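FOR IMMEDIATE RELEASE
September 11, 2021

Prestalard Adds Small Countertop Bins to Its Storage Line

PRESTALARD — Robles Home Goods has added a small countertop bin to its Prestalard line of household storage. The bin is meant for the loose items that collect on kitchen counters, hall tables and workbenches, and it goes on sale this month in 18 independent hardware and housewares stores and through the company's mail-order catalog.

The new bin is a plain box with a flat top and an opening low on the front. Items are taken out at the bottom, so the top can stay closed and nothing has to be lifted off it first. The company says this was the most common request from customers who already own the larger Prestalard floor bins, which open only from above.

Robles started work on the smaller size after a customer survey in July. The survey went out with regular orders and drew 237 replies. Many of the people who answered said they kept batteries, twine, sponges or dog treats in a drawer and could not find them when they needed them. Others wanted something that would sit at the back of a counter and leave the front clear for work.

The bin comes in olive green. Two more colors, a gray and a dark red, are planned for next year if sales allow. It is sold singly or in sets of 2, and the sets cost less per bin. Replacement parts can be ordered by mail from the Usarik warehouse, where all Prestalard orders are packed.

Every bin has a 5-year warranty against cracks and broken seams. The warranty does not cover fading from direct sunlight or damage from dishwashers. Robles recommends cleaning the bin by hand with a damp cloth and mild soap, and letting it dry fully before it is filled again. The bin is not airtight and should not be used for flour, sugar or other open food.

Stores that carry the line will receive a counter card and a sheet of care instructions with their first shipment. Stores that do not carry it yet can ask for a sample through the trade desk. Samples are free — the store pays return shipping if it decides not to order.
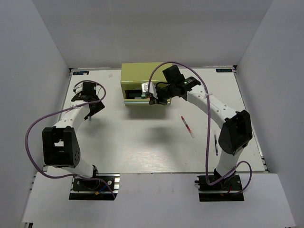 Emrys Pugh said a bin that gives things out at the bottom suits a narrow shelf better than one with a lid, and that he would like to see a taller version for paper bags and string. He added that he had stopped using drawers for small items years ago and did not miss them.

Robles has no date for a taller version. The company will send a second survey with orders next spring and will take up the question of sizes then.

Trade orders, sample requests and press questions should go to the Prestalard desk at Robles Home Goods.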